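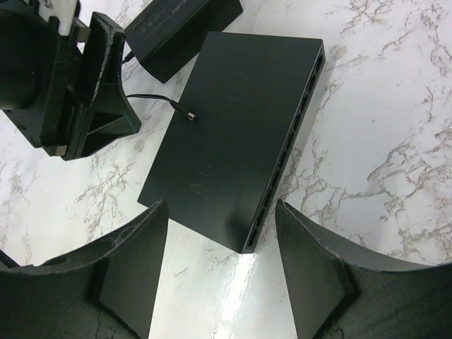

3 min read

03/01/2024

Read the Candetti paper again on the bus and liked it less than the first time. Wayne Gill has been pushing it since January as the thing that will fix our sequence labeling, and he may be right, but he keeps quoting the abstract at me and the abstract is the part I believe least.

What they claim: put a small attention block under the usual tagger, drop the hand-built features, and the rare labels come up by themselves. What they show is one table. The rare labels in that table come from a test set of 481 sentences. I went through the appendix to see how many of those even contain a rare label and the answer is 40. Forty! Get three of them right by luck and you have your headline. No error bars, one random seed as far as I can tell, and the baseline is a tagger trained with the default settings of the library, which is a bit like racing a man who has his shoes on the wrong feet.

I said so in the meeting. Wayne said I say this about every paper. Fair. I went home and looked, and I did say it about the last four.

So today I tried to be decent and ran the thing. The code they put up does not run. It wants a data file that isn't in the repository, and the loader for it skips any line it can't parse without telling you. I wrote my own loader, which took the morning. After that I trained on our Durwood set, 10 seeds for their model and 10 for our old HMM with the smoothing Poul Þórarinsdóttir worked out last year. I'd have liked the CRF in there as well but the config for it is on Skarphéðinn's account and he was out.

Results, so I have them somewhere other than the terminal: their model is better on common labels, a little, on every seed. On the rare ones it's all over the place. Best seed would look lovely in a paper. Worst seed never predicts two of the labels at all. The HMM is dull and sits in the same spot each time. If I reported only the best seed I'd have Candetti's table more or less to the digit, and I don't want to accuse anyone of anything, but I did notice.

Oluf Mikkelsen came by while it was training and asked why we still bother with the HMM. I told him it trains before the coffee is done and I can look at the transition table and see what it learned. He said you can look at attention weights too. You can look at them, sure. I have never once looked at them and then known what to do next.

One thing bothers me, and it's on our side. Durwood has 800 training sentences and they were labeled by Kaj Overgaard and me, and we disagreed plenty on exactly the labels I'm now so strict about. So when the new model "misses" one, maybe it's Kaj's label it is missing, or mine from some tired afternoon. I want to relabel a batch blind before I say anything more in front of Wayne. He will enjoy it if I'm wrong, and he has earned that.

Tomorrow: ask Skarphéðinn for the CRF config. Send Poul the per-seed numbers, all of them, ugly ones too. Don't reply to the Ilon people about the workshop yet. They want a talk with "attention" in the title and I haven't got one I'd stand behind.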